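Vetura Facade Panel by Dustent
By Liis Navickas | September
29 comments | 1,445 shares

Vetura is a folded cladding panel for tall apartment blocks, and I've been itching to write this page! It shades the glass, hides the drying racks and still lets a breeze through to the balcony behind. On a tight street, where the next tower is right across from your kitchen, that makes a lovely difference.
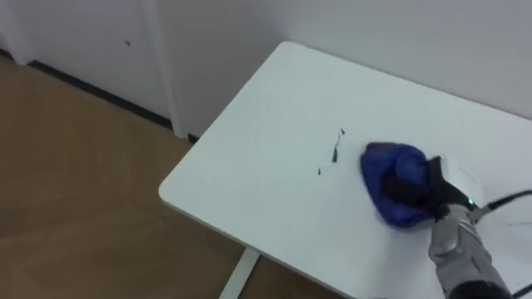
Sizes and fixing

Panels come 1,000 mm wide, in full-story or half-story height. Each one hangs on 2 brackets and lifts off from inside, so no scaffold for a swap. Corner pieces are made to order (send us the angle, even the odd ones). 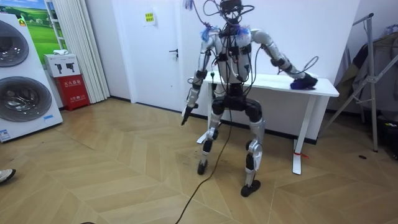 Photo: Géza Katona / Dustent

Finishes are plain, brushed or color-coated. I love the brushed one on north walls, where it picks up whatever light is going. Ask for the sample box before you choose, and look at it outdoors.

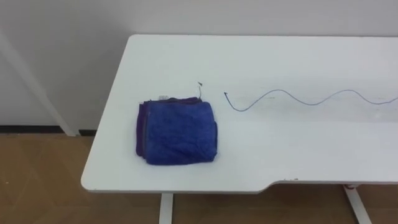 Ülle Jõgi wrote that the half-story panels on her block cut the afternoon glare and she can still see the harbor. She would like a narrower one for stairwells. We're drawing it now!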